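Progress report to the Nornside equipment fund
Prepared by Hanneke Stevens and Su-chen Tu
Last updated: September

Work on the hand-held gripper build continues at the Pekby shared workshop and at Su-chen's home. The linkage redesign is finished. Both arms now pivot on rivets in place of the screws used on the first version, which worked free during long sessions. Play at the fingertip is down to almost 7 tenths of a millimeter, measured with the arms fully open. We had aimed for half that and will try tighter holes in the next set of arms.

Spending to date is $658, mostly on Trillent bearings and rubber sheet for the finger pads. One order of bearings arrived in the wrong bore size and was exchanged at no cost.
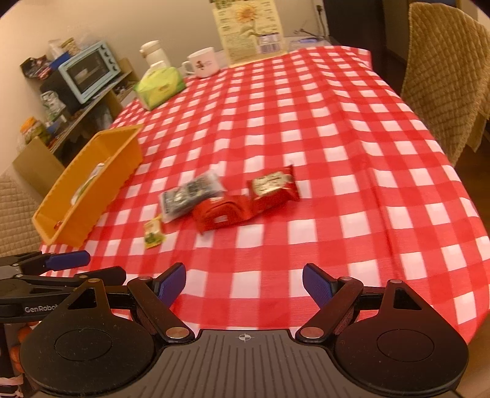 Grasp trials on soft packaging are the main task for this period. Rigid boxes gave little trouble in the earlier trials, so we have moved to items that fold or slide when the fingers close. The current set is snack packs and a small sachet, laid out on a gingham tablecloth with an orange basket to one side. Flat packs remain the hard case – a pad that comes in at a shallow angle tends to ride up over the wrapper and push it along the cloth. Packs with one edge raised are easier, and we log the two conditions separately. The blue rubber on the finger pads stays in use for now. A softer grade is on order from Fu, and we will repeat the flat-pack trials with it before changing anything else.

The log sheet was rewritten after the first 100 trials. It now records pad angle at contact, and a slip is entered as its own result. Earlier entries did not separate slips from missed grasps and have been left out of the totals.

Remaining work: recut the arms, fit the softer pads, and run 12 trials per item on each pad grade. Hanneke will draft the parts list. We request no change to the budget – the open item is bench time at Pekby, where evening slots are short.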